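Jurum Cable Sleeve Kit: two months on a two-armed build

I bought the Jurum sleeve kit in January, after the second time I yanked a connector out of a wrist camera by standing up too fast. If you've ever built anything with more than one arm on it you know how this goes. The arms look great, the grippers look great, and then there's the spaghetti. I'd been getting by with zip ties and electrical tape and I was sick of cutting everything off whenever I wanted to move one plug.

So, the kit. It's a box of split fabric sleeve in two widths, a bag of hook-and-loop straps (68 of them, which sounds like plenty until you have two arms to dress), and 11 stick-on anchors. No instructions apart from a little card with a drawing on it. I ordered mine through Narnimska and it came fast, in a padded envelope that was way too small for it, so the anchors had popped out of their tray and were rattling around loose. No harm done!

Our build lives at Dallolside, a shared workshop with decent light and terrible coffee. The job I've set for the arms is sorting toy building blocks by color into trays, which is a silly task and I love it. It's a good test of cable routing too, because the wrists have to twist all over the place, and anything you tie down too tight at home position will pull once the arm reaches across.
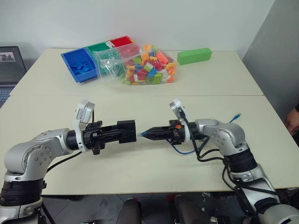

I started with the straps and I have almost nothing bad to say about them. They're thin, they grip themselves well, and you can undo one with your thumbnail while holding a flashlight in your other hand (ask me how I know). I've opened and closed some of them so many times I lost track, and they still hold. Leave more slack at the elbow than you think you need. My first try had everything snug and tidy, and the gripper cable went tight as a guitar string when I bent the arm all the way in.

The sleeve is where I get grumpy. The wide one is good, nice and soft, and it closes over a fat bundle without a fight. The narrow one has a memory of being rolled up and it never forgets. I left a length of it hanging off a shelf overnight with a wrench clamped to the end, and in the morning it sprang right back into a curl. It also frays if you cut it with scissors. A hot knife does a much cleaner job, but then you own a hot knife, and that's another thing on the bench.

As for the anchors... they stick beautifully to flat stuff and hate curves. On a tabletop, great. On the round part of an arm link I had one let go within an hour, so now I just wrap a strap around the link and hook the bundle to that. Do wipe the surface with alcohol first, even on the flat bits.

I've used the Esquivel clips before and they're stiffer and hold a line straighter, but getting one off takes pliers and some bad language. If your wiring is finished and you never plan to touch it again, get those. Mine gets changed every other evening, so the Jurum kit wins for me, mostly on the straps.

Would I buy it again? I'd buy the straps on their own tomorrow if they sold them that way, plus a roll of the wide sleeve. Four stars, with one off for the curly narrow stuff. I still have a whole coil of it in my drawer if anyone at Dallolside wants it.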